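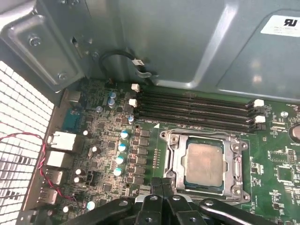

第 3 章 机箱内部的维护与升级

本章适用于 Warham 2270 台式计算机，内容包括打开机箱、清洁、重装散热器、增加或更换内存、更换硬盘、更换主板电池，以及完成后的首次开机检查。外部接口的连接方法见第 2 章，操作系统的恢复见第 5 章。

如果计算机仍在保修期内，用户可以自行完成本章的全部操作，保修不受影响。由跌落、进液或使用不合规格的部件造成的损坏不在保修范围内。

开始之前

请准备以下物品：
十字螺丝刀一把，中号，刀头带磁性更方便
防静电腕带
导热硅脂一小支（仅在拆下散热器时需要）
无绒布和纯度较高的异丙醇
软毛刷，或可控制风量的吹气球
放螺丝的小盒或纸杯

工作台面应平整、干燥，光线充足。不要在地毯上操作。穿羊毛或化纤衣物时更容易积聚静电，建议换成棉质衣物。

注意：打开机箱之前必须断开电源线。按下电源按钮关机或让计算机进入睡眠状态，都不等于断电。

注意：不得打开电源供应器的外壳。其内部没有用户可以维修的部件，断电后仍可能残留危险电压。

3.1 断电与打开机箱

1. 保存文件，从操作系统中正常关机。
2. 等待前面板指示灯完全熄灭。
3. 将电源供应器背面的开关拨到“O”位置，拔下电源线。
4. 拔下显示器、键盘、网线和其他所有外接线缆。线缆较多时，可以先贴上标签。
5. 按住前面板电源按钮数秒后松开，使主板上的残余电荷释放。
6. 将机箱放倒，右侧板朝下。
7. 拧下后部固定左侧板的手拧螺丝，将侧板向后滑动，再向上提起。
8. 戴上防静电腕带，将夹子夹在机箱未喷漆的金属部分。

提示：侧板滑不动时，多半是前端卡扣还没有脱开。用手掌在侧板中部轻轻向后推，不要用螺丝刀撬边缝，否则侧板容易变形，装回后会有振动声。

机箱上装有锁具的，请先用随机钥匙开锁。钥匙遗失后需要凭整机序列号向 Drarkero 服务中心申请，序列号印在机箱背面和包装盒上。

3.2 清除灰尘

一般家庭或办公室环境下，每年清洁一次即可。养宠物、有人吸烟或靠近马路的房间，应缩短间隔。如果风扇噪声明显变大，或者机器在运行大型程序时变慢，也应检查积尘情况。

1. 从前面板底部抽出防尘网，用清水冲洗，平放晾干。不要用吹风机的热风吹，也不要在阳光下暴晒。
2. 用手指轻轻抵住风扇叶片，用软毛刷由内向外清扫。
3. 用吹气球吹出散热片缝隙中的灰尘。
4. 检查电源供应器的进风口，仅从外部清扫。
5. 用微湿的布擦拭机箱底板，待完全干燥后再继续。

注意：不要使用家用吸尘器直接清洁主板。吸嘴与灰尘摩擦会产生静电，也可能吸走小零件或跳线帽。

注意：使用罐装压缩空气时，罐体应保持直立。倒置会喷出低温液体，可能损坏元件并冻伤皮肤。

防尘网没有干透时不要装回。短时间内不装防尘网，计算机也可以正常运行。

3.3 拆下和重装散热器

平时不需要拆散热器。只有在更换处理器、更换导热硅脂或者接到服务中心的指示时，才执行本节。

拆下散热器：

1. 如果计算机刚刚关机，先等待散热器冷却。
2. 记下风扇线插头在主板上的位置，然后捏住插头拔下。不要拉扯电线。
3. 按对角顺序松开散热器的固定螺丝，每颗先松半圈，轮流进行，直到全部脱离。
4. 握住散热器两侧，小幅度左右旋转，感到松动后垂直提起。

注意：散热器粘得很紧时，不要用力上拔。装回固定螺丝，接好风扇线，开机运行片刻，让硅脂变软，然后关机断电，重新操作。

清洁接触面：

1. 用无绒布蘸少量异丙醇，擦去处理器金属顶盖上的旧硅脂。从外缘向中心擦，避免硅脂流到插座里。
2. 用另一块布擦净散热器底面。
3. 等异丙醇完全挥发。擦净后的金属表面不要再用手触摸。

金属顶盖上留有浅色痕迹或轻微变色属于正常现象，不必打磨。

更换处理器：

如果只更换硅脂，请跳过这一部分。

1. 确认新处理器列在本机型的兼容清单中。不在清单中的型号即使能够装入插座，也可能无法启动。
2. 按照主板说明页打开插座的固定机构，拿住旧处理器的边缘，垂直取出，放入防静电盒。
3. 将新处理器边缘的定位标记与插座对齐，平放到位。正确放置时不需要施加任何压力。
4. 确认处理器没有倾斜，再锁好固定机构。

注意：不要触碰处理器底部和插座内部的触点。触点弯曲或沾污后通常无法修复，也不在保修范围内。

重装散热器：

1. 在处理器顶盖中央挤一粒豌豆大小的硅脂，不需要抹开。
2. 将散热器对准螺丝孔垂直放下，放下后不要再提起。如果不得不提起，应擦净两面，重新涂硅脂。
3. 按对角顺序拧紧螺丝，每次半圈，直到拧不动为止。螺丝带有限位，到底后不要继续用力。
4. 将风扇线插回原来的位置，检查电线不会碰到叶片。

注意：未安装散热器时不得通电，即使只是短暂测试也不可以。

3.4 增加或更换内存

请使用兼容清单中的内存模块。容量相同而频率不同的模块可以混用，但全部模块会按其中最低的频率运行。不同品牌混用时，稳定性无法保证，建议成套购买。

只装两条内存时，应隔一个插槽安装，具体位置参照侧板内侧的标签。装满四条时不必考虑顺序，但容量应两两相同。

1. 将目标插槽末端的卡扣向外扳开。有些批次的插槽只有一端可以活动，另一端是固定的，不要强行扳动。
2. 需要取下原有模块时，捏住两侧边缘，垂直拔出。
3. 将新模块的缺口与插槽中的凸起对齐。方向不对时模块无法装入，请调转后再试。
4. 用两手拇指均匀按压模块两端，直到卡扣弹回并发出咔嗒声。
5. 轻轻晃动模块，确认没有松动。

提示：按压时主板略有弯曲属于正常现象。如果弯曲明显而模块仍未到位，应停下来检查缺口方向。

更换内存后首次开机时，屏幕可能保持黑屏一段时间，其间风扇转速会有变化，计算机也可能自行重启。这是系统在调整内存参数，请勿断电。

3.5 更换硬盘

更换前请备份全部数据。服务中心不提供数据恢复服务。

安装固态硬盘：

1. 拧下固定散热片的小螺丝，取下散热片。
2. 拧下硬盘末端的螺丝，硬盘会自行翘起。
3. 沿翘起的角度抽出旧硬盘。
4. 以同样的角度插入新硬盘，压平后拧上螺丝。
5. 撕去散热片导热垫上的保护膜，装回散热片。

安装机械硬盘：

1. 从前部硬盘架中抽出托架。
2. 把托架向两侧稍微撑开，将硬盘侧面的孔对准托架上的定位销。
3. 推回托架，接好数据线和电源线。

数据线插头为 L 形，方向错误时插不进去。线缆弯折处应留有余量，不要压在侧板下面。

新硬盘装好后如果没有出现在操作系统中，通常是因为尚未分区。具体做法见第 5 章。

3.6 更换主板电池

如果每次拔掉电源线之后日期和时间都会恢复到出厂值，说明主板电池电量不足。请使用 CR2032 型纽扣电池。

1. 进入设置程序，抄下做过改动的项目。
2. 按照 3.1 断电并打开机箱。
3. 用指尖推开电池座一侧的弹片，取出旧电池。
4. 放入新电池，标有“+”的一面朝上，压到弹片卡住为止。
5. 开机后重新设置日期、时间和启动顺序。

警告：纽扣电池误吞会造成严重伤害。新旧电池都应放在儿童拿不到的地方。怀疑误吞时，请立即就医。

废电池按照当地规定回收，不要投入火中。

3.7 装回侧板与首次开机

1. 清点螺丝和工具，确认机箱内没有遗留物品。
2. 检查主板电源线、处理器供电线和风扇线都已插牢。
3. 将侧板前端的卡扣对准机箱，向前推到位，拧紧手拧螺丝。
4. 竖起机箱，等待片刻后再接线。
5. 连接显示器、键盘和电源线，将背面开关拨到“I”位置。
6. 按下电源按钮，看到开机标志时连续按 F2 键，进入设置程序。
7. 在“系统信息”页核对处理器型号、内存总容量和硬盘名称。
8. 在“硬件监控”页观察温度。数值持续上升时，应关机并重新检查散热器。
9. 按 F10 键保存并退出。

进入操作系统后，建议运行随机附带的 Nasholm 诊断程序，选择“完整测试”。测试期间不要让计算机进入睡眠状态。测试结束后，可将报告保存到 U 盘，联系服务中心时会用到。

3.8 常见问题

按下电源按钮后没有任何反应
检查电源供应器背面的开关和墙上插座。仍无反应时，打开机箱，检查前面板按钮的连接线是否松脱。

风扇转动，但屏幕没有显示
确认显示器接在正确的接口上。装有独立显卡时，视频线应接在显卡上。然后只保留一条内存，依次换到不同的插槽中测试。

屏幕显示代码 133
系统没有检测到处理器风扇。关机断电，检查风扇线是否插在标有 CPU_FAN 的插座上，以及叶片是否被线缆挡住。

屏幕显示代码 1318
内存配置与上次开机时不同。如果刚刚增加或更换过内存，按 F1 键继续即可，以后不会再显示。如果没有动过内存，应关机后将全部模块拔出重新安装。

机箱内有规律的敲击声
多为线缆碰到风扇。使用扎带将线缆固定在机箱背板的扎线孔上，剪去多余部分。声音来自机械硬盘时，请尽快备份数据并更换硬盘。

日期和时间不正确
参见 3.6。更换电池后仍不正确的，请检查操作系统的时区设置。

计算机在使用中突然关机
先检查防尘网和散热器是否堵塞，再检查散热器螺丝是否全部拧紧。如果与其他大功率电器共用插线板，请改接到单独的墙壁插座。

3.9 可更换部件

下列部件可由用户自行更换，并可向经销商或 Drarkero 服务中心订购：
防尘网
处理器散热器（含风扇与螺丝）
后部机箱风扇
内存模块
固态硬盘散热片与导热垫
硬盘托架
侧板与手拧螺丝

使用 Ivanov 系列后部风扇的机器，订购时请注明插头为三针还是四针。两种风扇外形相同，三针风扇接到四针插座上可以转动，但设置程序中的静音模式可能对其无效。

主板、电源供应器和前面板电路须由服务中心更换。寄送整机时，请取出自行加装的硬盘和扩展卡，装回原包装内的泡沫衬垫，并附上故障说明和联系方式。

本章修订日期：2026年5月19日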